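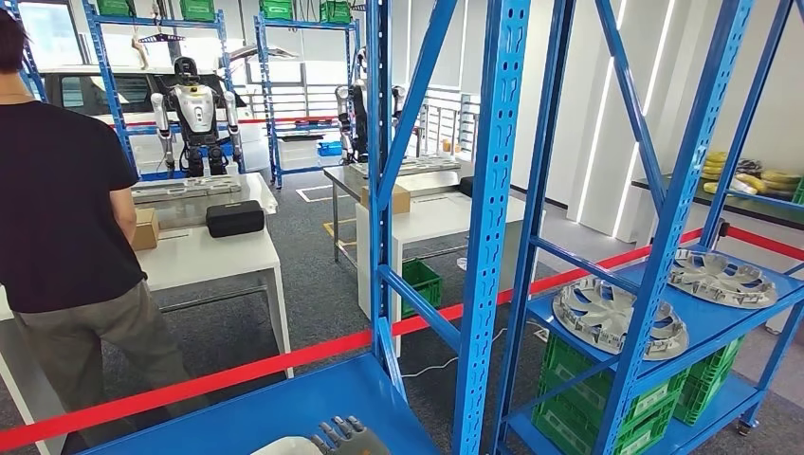

Is the Gurolex open day worth going to if you are thinking about a humanoid robot for parts handling?
It is worth half a day if you already have a job in mind for the robot and can bring one of your own parts. For general interest, the videos on their website cover most of the same ground.

I went to the January one at Grernthorpe with Omid Parsa, who runs our stores. We do trim and wheel parts for van conversions, and for two years people have been telling us we should look at robots for the kitting side. The robot on offer was the Vesarine, which Gurolex sells through Zarei, the integrator whose hall it is. This is a review of the day and of as much of the robot as we got to see. We have not bought one.

Getting in

You book a slot online and get an email with a badge to print. Take the printed one. Omid had his on his phone and the scanner at the desk would not read it, so he was written in by hand. The car park is small and shared with the tile place next door. Parking on the road outside is fine.

Coffee first, then a safety talk from Pouran Nouri, who looks after the demonstration area. It was short and clear. Stay on your side of the red belts, don't hand anything to a robot unless asked, and the person on the stop button is in charge. After that we went straight in.

The hall

They have laid it out like a small corner of a car plant: blue racking, green crates, metal trays on benches, yellow lines on the floor and a white car at the back with its rear hatch up. Carpet tiles underfoot, so anyone wanting to see how the robot copes with painted concrete or a bit of oil will have to ask. I did ask, and Mahsa Abbasi from Gurolex said they had a site running on sealed concrete and could put us in touch. She did send the contact the same evening.

The layout does help. I have been to demonstrations where the robot picks up coloured blocks and you have to imagine the rest. At Grernthorpe there are silver wheel covers on the rack, and wheel covers are a fair test. They are wide, the edges are thin, and they don't sit flat unless you put them down with some care.

The picking demonstration

The task was to take a wheel cover from the shelf, turn to the bench and lay it in a tray. On our slot it did this without being touched by anyone for the first several goes. It is slow. Omid, who has done this by hand for a long time, reckoned he would have the crate full and be back from the kettle. Mahsa did not argue and said the speed was held down for visitors. I would have liked to see it at working speed, even from further back, and I put that on the feedback form.

The hands are the part I would praise. The fingers come round the edge of the cover and settle before they take the weight, and you can see it adjust when it has got hold of a spoke instead of the rim. One cover slipped on the way to the tray. It stopped, waited, and then asked through the tablet for someone to clear the floor. It did not try to carry on with an empty hand, which I have seen a more expensive arm do.

Crates were less good. It could lift one from the top of a stack, but putting one back square on another took two tries, and on the second it left it proud on one corner. In our stores that would mean a stack leaning into the aisle by dinner time. Pouran said crate stacking was new in the software and would improve. I am reviewing what I saw.

Bringing your own part

This is the best bit of the day and they should make more of it on the booking page. We took a plastic sill trim in a bag. It is long, it bends, and it is a nuisance for people as well as machines. Nasrin Zarei put it on the bench and spent a quarter of an hour teaching the robot where to hold it, guiding the arms herself and talking us through each step. It then picked it up from that same place reliably. When Omid turned the trim end for end it failed, tried again from the wrong side and gave up. Nasrin said a proper set-up for a part like ours would take them days on site, and she gave us a written quote for it before we left. I thought well of her for letting us watch it fail.

The talk

Half an hour upstairs with slides. The first part covered the support contract and was useful. The second part was about the future of work and could go. Mpho Mtshali, who had come from a bearings firm further north, asked the question most of us had, about how long the battery lasts on a real shift. The answer was that they swap it at breaks and again in the afternoon. He then asked who does the swapping, and the answer was one of your people.

Costs

They will talk about money, which not everyone in this trade does. The trial hire is £822 a day with an engineer present, with a minimum of 8 days. The on-site survey is £2000, and the part set-up is another £2000 for each family of parts. Purchase price was given to us in confidence so I won't repeat it, but I will say it was higher than Omid had guessed and lower than I had. If you go ahead and buy, the survey fee comes off the bill. The set-up fee does not.

What I liked

Real parts on real racking, and enough time to stand and watch. Staff who answered the question asked. The chance to put your own part in front of the robot. The hands.

What I didn't

Reduced speed throughout. Crate stacking, as above. The group was a bit large for the space beside the belts, and if you were at the back you saw mainly other people's shoulders. There was one stop button holder and when she was called away everything paused until she came back. Correct of them, but a second person would have saved us a long stand.

Lunch was sandwiches, gone quickly. There is a café at the garden centre on the main road.

Who it suits

A firm with steady, repeated picking of rigid parts, and somebody on staff willing to learn the tablet. If your parts change weekly, or bend, I would wait. If your loads are mostly crates, ask them for a date when the stacking will be fixed and go back after it.

Where we have got to

We have asked for the survey but not the trial. Omid wants to sort the aisle widths first, as the robot needs more turning room than we have by the goods-in door. I will add to this page once the survey has been done.

Update: Nasrin has been in touch to say the next open day will run smaller groups and that visitors can ask for a full-speed run from behind a second barrier. Slots open in the morning, 9 o'clock, on the Zarei site. Ours filled up before lunch, so book early if you want to bring a part.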